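Does the table matter? Randomising textures in a simulated pick-and-place task

Final project report, December 2020
Mackenzie Boychuk (with Jhosep Grajales on the simulator side)
Supervisor: Nia Gethin

What we were trying to find out

When I started this project I had a pretty simple question. If you train an arm to pick things up in simulation, and every single training run happens on the same table in the same room, how badly does it fall over when you change the table? Everyone in the lab had an opinion. Vangelis Galanis, who sat beside me for most of the term, reckoned the policy would hardly notice. I thought it would be a disaster. We were both a bit wrong, so that's a good reason to write it up.

The task itself is plain. There's a work board on a table, with flat plates and printed markers lying on it at odd angles, and the arm has to close on the plate it's been told to get and lift it clear. The policy gets the view from just behind the gripper and the joint positions, and that's all. No depth, no second camera, no cheating with the object's true position (I was very tempted).

How we set it up

Jhosep built the simulator scenes, which we call Rundau, on top of an older set of room models that Aleksi Savolainen left behind when he finished his own project. I wrote the training code and the bit that swaps things around between episodes. We called that part Terau, for no reason I can remember now.

We trained two policies. The first one, the plain one, saw one table, one floor and one set of lights for all of its demonstrations. The second saw a new mix every episode: table colour and grain, floor, wall colour, where the board was lying, and how soft the shadows were. Both got the same number of demonstrations, 500 each, so neither had a head start. I collected those by driving the arm myself with a hand controller and I don't recommend doing it all in one week. My wrist was sore well into October.
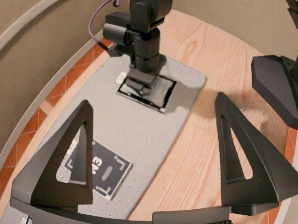 Shadows ended up being the thing we argued about most. In our first version the lights were so even that there was hardly any shadow under anything, and the plain policy looked brilliant. Then Jhosep turned on softer, more realistic lighting and it started reaching for the dark patch beside the plate. It had clearly never needed to tell the two apart. After that we put shadow softness into the randomised mix and froze everything else about the rendering, otherwise we'd still be fiddling with it.

One more choice I should own up to. The target plates and the markers carry different amounts of print, and we kept the print the same through training and testing. Nia asked at the halfway talk whether the policy was just learning to recognise the print, and it was a fair question. I had a go at checking this by blanking it on a small batch of test scenes, but I ran out of time to do it properly, so I've left those numbers out of the report.

What happened

We tested on 196 scenes that neither policy had seen, with new tables, new floors and the board lying in new places. A trial counted as a success if the plate was lifted clear of the board and stayed in the gripper until the episode ended. Nudging it off the side didn't count, even when it looked good.

On its own home table the plain policy was the better of the two, and by a margin I hadn't expected. It moved faster and closed more neatly. On the new scenes it dropped right off, though mostly on one kind of table: the ones with strong wood grain. A big oval swirl in the wood has edges and a middle, and I suppose from above it's not so different from an object. On plain coloured tables it did fine, so Vangelis gets half a point.

The randomised policy was slower everywhere — it tends to hover and then make up its mind — but it held up across the new scenes, grain and all. Its worst failures were about angle. When a plate lay at a steep diagonal to the fingers, it would often come down with the wrist not turned far enough, touch one corner and push. I watched every failed trial twice and that one pattern kept coming back.

There were 21 trials we had to throw out and run again after the physics went strange and a plate sank into the board. Those were spread over both policies and the reruns are the ones in the results.

What went wrong along the way

Quite a lot! The worst was a bug in my own code that re-used the same random seed whenever a run was restarted. For nearly two weeks I thought I had a lovely varied training set when I really had the same handful of rooms over and over. Jhosep spotted it while scrolling through saved views and asked why so many of the floors matched. I retrained everything from scratch, and the old results aren't used anywhere in this report.

The other problem was training time. We shared the big machine, Ilari, with two other groups, and a full run took most of a night. That's why each policy was trained from only three seeds. I'd have liked more, and I'd treat the smaller differences between the two with some caution.

What I'd do next

First I'd finish the blank print test, as Nia's question is still open. Then I'd try giving the randomised policy more practice with steep angles, maybe 1,000 extra short demonstrations that start with the gripper already above the plate. Jhosep wants to try randomising only the table and leaving the room alone, to see how much of the benefit we'd keep for a lot less rendering. Räsänen, the follow-on project, starts from our code next term, and the scene files and seeds are in the shared folder with a readme that I promise to finish before then.

Thanks to Nia for reading three drafts of this, and to Aleksi for answering emails about room models he hadn't opened in a year.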